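Gilska hand towel, gray. Quick review

Bought two of these in June from the Alow outlet, mostly because the old Kullimard ones had gone flat and scratchy. Short version: good towel, picky folder. Longer version below.
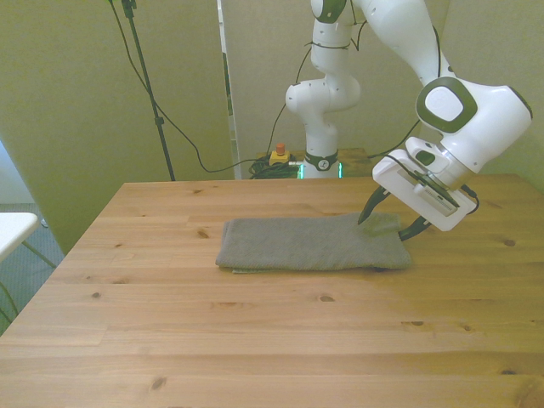
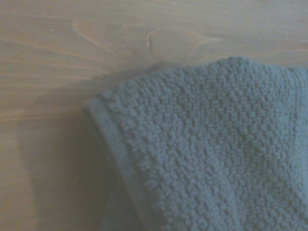
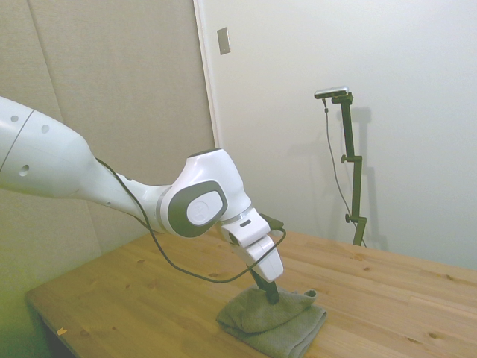
Gray towel, pine-colored wood.

Color

Label says gray. Depends on the light. Gray one minute, kind of blue or green the next. Fine by me but if you need it to match a true gray bath mat, order one first and look.

Feel

Nubby. Lots of little raised bumps, not the smooth hotel kind. Nice on wet hands. My kid calls it the popcorn towel. Bit rough on the face the first week, then ok.

Folding

My only real gripe. All that texture makes it springy, so the edges bunch and you get a fat rounded side where the fold is. Flatten it, turn around, it's puffed up again. In half is fine. Thirds, not so much. Took up more of the shelf then the Kullimards did. If you want that crisp stack look get the Grabner waffle one instead, thinner and stays put.

Washing

10 washes so far. No pulled loops, no bald spots. Some lint the first 2 times, wash it by itself. Slow to dry on a hook, quicker over a rail. Skipped the softener, tag says not to.

Worth it?

Yeah for the kitchen or by the sink. Tag says 100 percent cotton and it drinks up a spill pretty quick. Hanging loop is on the short side, wich is annoying with fat hooks. Item number is 3075 if your searching, the site has a bunch that look the same.

Would buy again, maybe the darker one.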